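Workshop notebook, November

Glue trials for the chair repairs, continued

Picked up the Hiebert dining chairs again after lunch. The set has loose rungs on most of the side joints and one back leg that has been repaired before with something yellow and brittle. It chips off with a thumbnail, so I'm calling it an old hide glue until I hear otherwise. Warm water and a rag softened it in 19 minutes, which fits.

The question from last week was whether to go back in with hide glue or use the Flonetti liquid we bought for the stools. I cut 9 test joints from the maple offcuts, all the same tenon, all sized on the same setup. Three got hot hide glue, three got the Flonetti, and three got the white glue from the big jug as a baseline. Clamped overnight with the heat left on low.

Results so far:

Hot hide - all held when I leaned on them. One had a gap on the shoulder, my fault, I was slow getting the clamp on and it had started to gel.

Flonetti - two held, one let go with a crack along the glue line. The bottle has been open since spring and I can't find a date on it. Need to repeat with a fresh one before saying anything against it.

White glue - all held, as expected. Not using it on these chairs. Whoever opens them up next will want to be able to get them apart.

Going with hot hide for the rungs. For the old back leg I'd like to try a slower mix with a bit of salt in it to buy some open time, as there are four surfaces to wet before anything closes up.

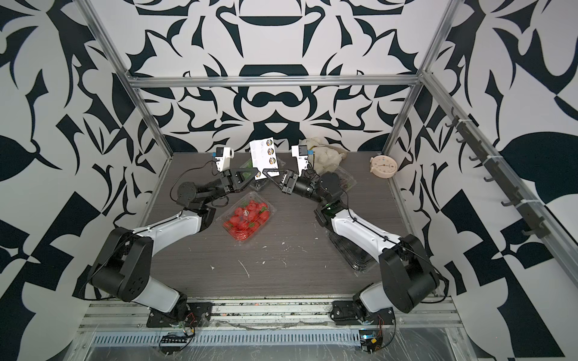
Finish

The colour on the seats is patchy where somebody has wiped them with a strong cleaner. Tried the Landora brown wax on the underside of one seat, first over bare wood and then over a thin coat of shellac. Over shellac is better. Over bare wood it goes grey at the edges and looks dirty.

Sanding: stopped at 240 by hand. I had a go with the 4,000 pad on one corner and it polished the old finish so much that the new coat sat on top in beads. Don't do that again.

To do

Order a new bottle of Flonetti, the small size.

Clean out the glue pot properly. There is a skin on the inside and it smells.

Ask Zovora whether the cane webbing comes in the narrower width. The catalogue lists only one and it's too wide for the two armchairs.

Label the test joints before they get mixed up with the kindling again.

Left the salt mix soaking in the jar on the windowsill at 4:30. Lid is on but not tight.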